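Budgeting for a second arm, part 2

The first part covered the arm itself. I priced two of them, the Dahlgren and the Cilline, and concluded that the payload difference did not matter for tabletop work. Everything I want to pick up weighs less than a full coffee mug. This part is about the rest of the order, which came to more than I had planned.

I have been keeping a spreadsheet since June. It has one column for what I thought an item would cost and one for the quote. The two columns agree on cable ties.

Gripper. The Dahlgren ships without one. Their own parallel gripper adds 1305 to the order, before the mounting flange. Hiketti sells a linkage type that fits the same bolt pattern, and the quote came back at 800 with spare finger pads. I went back and forth on this for most of a month. The parallel type is easier to model and keeps its fingertips at a constant height while closing. The linkage type opens wider, but the tips travel in an arc, so you have to correct the approach height for thin objects. With cutlery on a hard surface that correction decides whether you get the fork or scrape the counter.

Computer. I had a line for a new workstation at 2405. I have taken it out. The current machine renders slower than I would like, but it runs overnight and I am asleep then. If I move to larger image sizes the line goes back in.

Table and mounting. People leave this off their lists. An arm bolted to a desk will shake the desk, and then the camera on the desk shakes too. I am budgeting for a steel base plate and a separate stand for the camera. The Nunholm shop will cut the plate, but they want a drawing with tolerances on it -- a sketch on graph paper was returned with a polite note.

Spares. Fingers, pads, one set of cables, fuses. I did not buy spares the first time and lost two weeks waiting on a connector.

Power and stop button. Small money, but order it with the arm. The lead time on the stop button was longer than the lead time on the gripper.

The bigger planning question is how much to do in simulation before spending anything. My position is that the gripper choice can mostly be settled there. Finger width, reach between neighboring objects, and what the wrist camera loses behind the hardware are all geometry, and geometry is cheap to test. Friction and cable drag are another matter, and I would not sign a purchase order on the strength of simulated friction.

So I built a kitchen counter and have been running the linkage gripper model over it. The items are the ones I would use on the real table: phone, fork, bowl. Spacing is tight on purpose. If the fingers need more clearance than the layout gives them, I want to know before the return window is a concern.

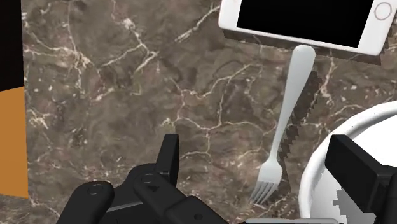

Martin's objection, which came in by email after I sent the spreadsheet around, was that a model file tells you how wide a finger is and says nothing about how much play there will be in the joints after six months. He would buy the cheaper gripper, assume it wears out, and put the difference into a second one on the shelf.

I have no good answer to that. Joint play is not in my model, and I could add it only by guessing a number. A second Hiketti on the shelf would bring the gripper line to 1600, which is above the Dahlgren part. On the other hand, a failed gripper with no replacement stops everything, and I have already paid for that lesson once with the connector.

For now the sheet carries one linkage gripper, two sets of pads, and a blank row. The arm order goes in first because it has the longest wait. The base plate drawing is next on my list, with tolerances this time. I also still need to find out whether Cilline will honor the quote past the end of the quarter, in case the Dahlgren date slips again.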